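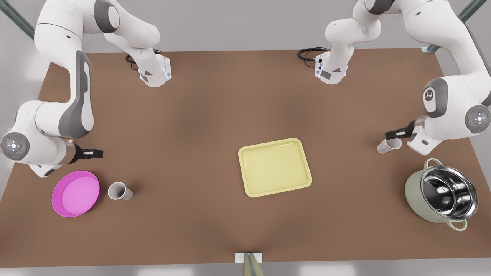
Vurnis Rushing Logs

Welcome, and thank you for stopping by! Vurnis is a small collection of play-by-play rushing records from the Tretholm amateur gridiron league, typed up from paper score sheets and tidied into plain CSV files that open in any spreadsheet.

What you get

There are 142 games, one file per game, plus a file called teams.csv that lists every club and the names it has gone by (Vistwood changed theirs twice, bless them, so do have a look before you join anything up). Each row is a single carry, with these columns:

game_id
quarter
down
to_go
carrier_no
yards
fumble

Yards are whole numbers and can be negative. Carriers appear by shirt number only, and a player who swapped shirts in mid-season will look like two people - sorry about that, the sheets gave us nothing to go on.

Known gaps

The Nkosi Cup games are missing the fourth quarter in 5 files, and we have left those rows out instead of guessing. Kneel-downs are counted as carries in the older sheets and left out of the newer ones, which will nudge the averages a little if you compare seasons. Field length is 100 yards throughout, end zones not included.

Getting started

Unzip the folder, keep teams.csv next to the games folder, and run summary.py if you'd like totals by club. It needs Python 3 and nothing else.

Version 2, March 7, 2020. The next lot of sheets should be typed up by August, and corrections are very welcome in the meantime - please give the game_id and the quarter when you write in.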